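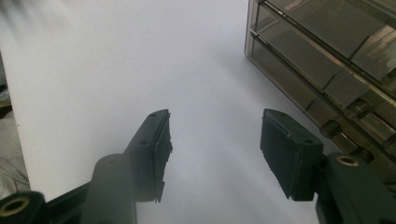
O organizador em plástico fumado, sobre o tampo branco.

Organizador de gaveta Fomik – análise

Comprei o Fomik em janeiro para a gaveta da secretária, onde canetas, clipes e cabos andavam misturados há anos. Escolhi a versão castanho fumado. Existe também uma transparente, que não experimentei.

O plástico é translúcido e deixa perceber o que está guardado, embora com pouca luz seja preciso olhar duas vezes. Em cima de uma mesa branca a cor fica bem. Dentro da gaveta quase não se nota.

Antes tinha um Keskin opaco, mais barato, que rachou num canto ao fim de três meses. O Fomik parece mais rígido e até agora não tem fissuras. Os riscos finos aparecem depressa, sobretudo se lá se guardam chaves ou tesouras. Lava-se à mão com água morna e detergente.

O ponto fraco é a base, que escorrega quando se abre a gaveta com força. Resolvi com dois pedaços de fita antiderrapante – deviam vir na caixa.

Meçam a gaveta antes de encomendar. A minha tem 70 mm de altura livre e o organizador entra bem.

Nota: 3 em 5.

Marama Halliday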